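Água de bebida em pastoreio rotativo: perguntas frequentes

Por Parveen Karunaratne | Atualizado em junho
37 partilhas

Qual é o consumo diário a considerar no dimensionamento?

Para vacas adultas em lactação, na rede de Grosar, calculam-se cerca de 59 litros por cabeça nos meses quentes. O valor desce quando a erva tem muita humidade. O caudal deve repor a pia no intervalo entre visitas do grupo.

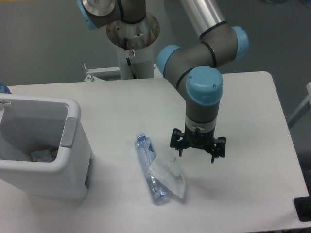
A que distância deve ficar a pia?

Nas parcelas de Clukow adotou-se um máximo de 510 m. Acima disso o gado desloca-se em grupo, concentra as dejeções junto à água e deixa erva por pastorear no extremo oposto.

Pode usar-se água de charca?

Pode, desde que o acesso direto esteja vedado e a tomada fique abaixo da superfície e acima do lodo. Em caso de floração de cianobactérias, suspender o uso até haver resultado analítico.
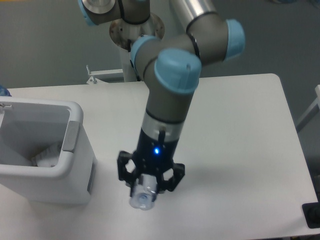
Braço articulado sobre mesa branca.

Como se recolhe a amostra?

Deixar correr a água antes da colheita e registar o ponto e a hora. Para análise microbiológica usa-se frasco esterilizado, fornecido pelo laboratório.

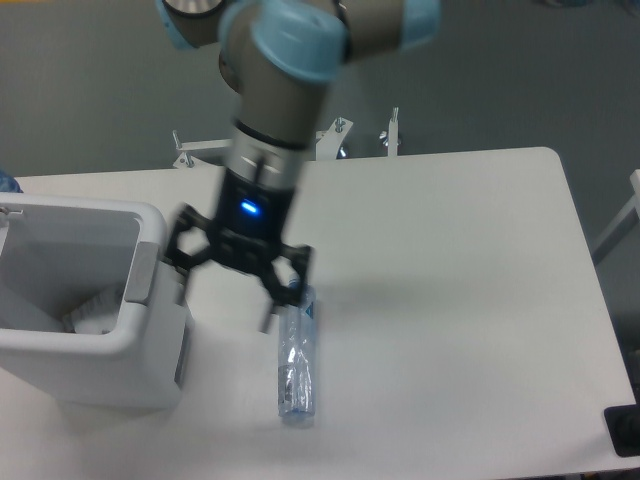
A turvação e os sólidos em suspensão podem ser avaliados primeiro no local. Basta uma garrafa de plástico transparente, como a que se vê sob a pinça preta, cheia e deixada em repouso 20 minutos sobre um fundo branco. Depósito visível indica filtro colmatado ou tomada demasiado baixa. O teste não deteta nitratos nem sais dissolvidos.

Com que frequência se limpam as pias?

Semanalmente no verão. Verificar a boia na mesma ocasião.

Revisão técnica: Dwayne Blackwood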